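Clunden Conservation Workshop
Notebook, Paper and Bindings Bench
March
Entry by Negin Yazdani

Continuation of the previous entry on the Zamani ledger. The volume remains in the humidity cabinet room, shelf two, wrapped in blotter and unweighted. Item number 132 on the intake register. The depositor has asked that the binding be kept in working order so that the pages can be turned by readers, and the treatment plan has been revised to reflect that request.

1. Condition, revised

The text block is sewn on four recessed cords. The second cord from the head is broken at the front joint and the third is holding by a few strands. The spine lining is a coarse brown paper, applied with animal glue that has darkened and gone brittle. Sections one through six are loose at the fold. The remaining sections are sound. The earlier note that section nine was detached is incorrect and should be disregarded; the outer bifolium of that section is torn at the tail, but the sewing holds.

The paper is a machine-made ledger stock, faintly ruled in blue and red. The blue ruling was spot tested in three places with deionized water and did not move. The red ruling moved slightly at the first test point and clearly at the second. No aqueous washing will be undertaken. Local moisture is to be applied by way of thick paste only.

The writing ink is brown to black and shows through on the back of the heavier entries. Test strips for free iron were placed on five leaves. Two gave a pale pink response, one gave a strong response, and two gave none. The strong response was on the leaf headed "Timber, Cluvavwood," where the clerk appears to have used a fresh bottle or a broader pen. Leaves of this type will be mended with remoistenable tissue, coated in advance with gelatin, so that the least possible water enters the sheet.

2. Paste and adhesive trials

Three batches of wheat starch paste were cooked this morning and labeled A, B and C.

Batch A: one part starch to four parts water, soaked overnight, cooked forty minutes over a water bath. Smooth, glossy, set firmly on cooling. Sieved twice.

Batch B: same proportions, no overnight soak. Slightly grainy after the first sieving and acceptable after the third. It took longer to thicken and caught on the bottom of the pan.

Batch C: one part to five. Too loose for spine work. Retained for facing tissue.

Batch A is preferred and will be used for the guards and for the new spine lining. The jar has been placed in the small refrigerator and is to be discarded when it smells sour or separates. Colleagues are asked not to add preservative to it.

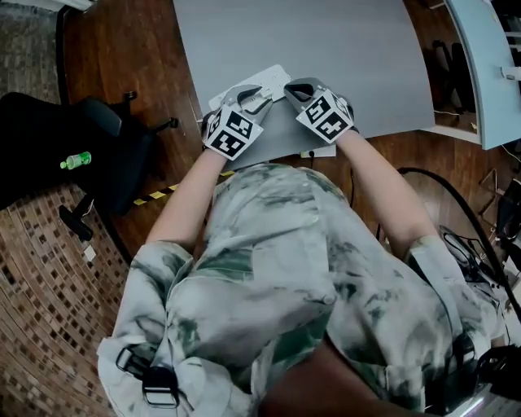
Gelatin for the coated tissue was prepared at three percent, weighed on the small balance. The sheet was brushed out on polyester film, one coat, and left to dry flat. A second sheet was given two coats for comparison. The single coat released cleanly from the film and reactivated well on a damp sponge. The double coat curled at the corners and left a slight shine when mended onto a sample of scrap ledger paper. The single coat is adopted.

3. Spine cleaning

A methylcellulose poultice was applied to the head panel of the spine as a trial, covered with film, and left for twenty minutes. The old lining lifted with a bone folder and the glue came away as a soft brown gel. Residue was cleared with a dry cotton cloth. The folds beneath are intact. The tail panel was treated in the same way for fifteen minutes, which proved too short, and some of the lining had to be left in place for a second application.

Beneath the lining at the head, a strip of printed waste was found. It carries part of a column of type in two sizes, including the word "Cikero" and the figure 875. It may be from a trade catalog or a shipping notice. The strip has been lifted whole, dried between blotters, and placed in a polyester sleeve with the ledger's papers. It is not to be returned to the spine. The depositor will be informed by letter.

4. Leaf count and collation

The ledger is paginated in the clerk's hand. The last numbered page is 339. Pages 210 and 211 are numbered twice, and the page following 288 has no number. A pencil collation has been made on a separate sheet, and no marks have been added to the volume itself. Two stubs between sections eleven and twelve show that leaves were cut out with a blade before the book was sewn into its present boards, as the cut edges carry the old glue.

5. Work still to be done

Second poultice at the tail panel.
Guards for sections one through six, in medium-weight kozo.
New linen cord to be laced alongside the two damaged cords and frayed out onto the boards.
Spine lining in two layers, the first of kozo and the second of unbleached linen.
Board corners to be consolidated, front lower corner first.
Fitted box to be ordered once the final thickness is known.

The grit 3000 polishing paper used on the bone folders has run out. A request has been entered in the supply book. The coarser paper in the same drawer should not be used on these tools, as it leaves scratches that drag on damp tissue.

6. Questions for colleagues

Opinions are requested on the color of the new linen at the joint. Two toned samples have been left on the bench, one closer to the faded spine and one closer to the turn-ins, where the cloth has kept its original green. The undersigned favors the faded tone but has not yet committed to it.

Cabinet reading at close of work: fifty-one percent, steady. Ledger rewrapped and returned to shelf two.

N. Yazdani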